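Turnau Tabletop – monthly development meeting
Minutes, June 2021
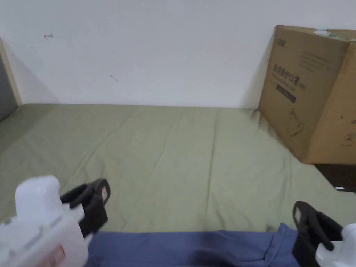

The minutes of the last meeting were accepted with one correction. Under Save Files, the sentence on autosave should read "every 4 minutes", as agreed at the time.

1. Fog of war

The new fog tool is in the beta branch. Hosts can paint hidden areas onto a map and uncover them by hand, or tie the uncovering to a player's piece. Painting by hand works. The tied version leaves a thin bright line along walls when two pieces stand close together. This shows up most on the Nasa station map, where the corridors are narrow.

The meeting agreed to ship hand painting first and keep the tied version in beta until the line is fixed. The settings menu will show both, with the second one marked Beta.

There was some discussion of whether spectators should see through the fog. Decision: no by default, with a checkbox for the host.

2. Server costs

The Prorent contract for the European servers runs out in November. Prorent has offered the same price with a higher limit on stored maps. Two other quotes came in higher. Agreed to renew, but to ask first whether the US servers can go on the same contract.

Peak load was 2,000 players on the European side, during the free weekend. No rooms were dropped. Joining was slow on the first evening and the queue message did not appear for players using the older launcher. A fix for the message is in the next patch.

3. Bug list

There are 97 open tickets. Most are small and many have to do with text boxes. The following were picked for the next patch:

Cards dealt to a player who has just left the room stay in the air.
Dice thrown against a locked board sometimes fall through it.
The undo button brings back a deleted bag without its contents.
Hotkeys stop working after the chat window is closed with Escape.

The request to raise the hand limit above 30 cards was discussed again. It can be done, but the cards overlap so much that the names can't be read. Deferred until the hand display has been redone.

4. Howlader pack

The Howlader pack is the next paid add-on: a trading game with a folding map, a market board and scripted price changes. Rules text is final. The models are in and have been checked for size. The market script still breaks if a player changes color in the middle of a round – this has to be fixed before review keys go out.

The music was felt to be too loud against the dice sounds. It will be turned down and given its own slider.

Pricing was not settled. One view was to match the last pack, the other was to go lower and skip the launch discount. Carried over to the next meeting.

5. Workshop rules

Several complaints have come in about copied boards being uploaded under a new title. The current rules cover this but are hard to find. The page will be linked from the upload window, and the report form will get a separate choice for copied work. Reports that include a link to the original upload will be handled first.

A suggestion to check every upload before it goes public was turned down – there is not enough staff time for it.

6. Other business

The tutorial still shows the old toolbar. New screenshots are needed once the fog tool is out, and the text for steps one and two should be shortened at the same time.

The forum will be read-only for one night during the software update. A notice goes up the week before.

Actions

Fix bright line in tied fog.
Ask Prorent about the US servers.
Fix market script and lower music in the Howlader pack.
Link Workshop rules from the upload window.
Update tutorial after the fog release.

Pack pricing goes first on the next agenda.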